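4.2 Picking the tabletops, and what the light did to them

I'll admit I went into this part thinking the tables would be the boring bit. We wanted to know how people judge a wooden tabletop when they're deciding whether it needs cleaning, and I figured any old table would do. Kanako Imai (who has refinished more furniture than the rest of us put together) told me I was wrong in our first planning meeting, and she was right!

Our 185 participants each looked at 10 tabletops and told us, in their own words, what they saw. That gave us 3,932 separate remarks once we'd split up the long ones, and I read every single one with a mug of tea at my elbow. People talk about wood in such a lovely way. One person called a Heltalwood top "toast, but the good side of the toast," and another spent most of a page on a knot that reminded her of her uncle's ear.

What surprised me was how much of the talk was about light. I'd set up the coding sheet with color, grain, marks and wear, and by the second afternoon I had to add a fifth heading, glare, and go back to the beginning. Of the remarks under that heading, 196 treated a bright patch as something on the table: a spill, a ring, a worn spot where the finish had gone. Nikau Katene coded the same remarks without seeing my sheet, and we disagreed mostly on the short ones ("shiny bit, left" could be nearly anything).

The warm-colored tops gave us the most trouble. On an orange-brown or honey-colored surface, a strong reflection has a pale fringe where the wood looks washed out, and that fringe fades away so slowly that it's hard to say where it stops. Figure 3 has a good strong one. Our participants loved to argue about these edges. Some called the pale part bleaching, some called it old polish, and a few just wanted to get a cloth and have a go at it. On the Goossens top, a gray one with a flat finish, hardly anybody mentioned light at all.

Grain mattered too, though less than I'd hoped. Where it was easy to see, people often followed it with a finger in the air while they talked, and they'd stop at the bright patch and pick it up again on the other side. Kanako thinks this is how they worked out that the wood underneath was fine. I'm not so sure. We didn't ask them, and I wish we had, so it's gone on the list for the Mileo tables in the next round.

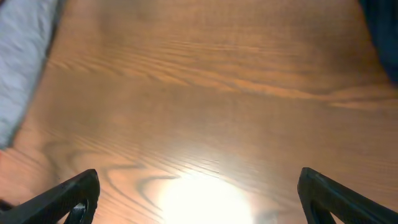
Figure 3. Warm-toned wooden tabletop with a glare spot and visible grain.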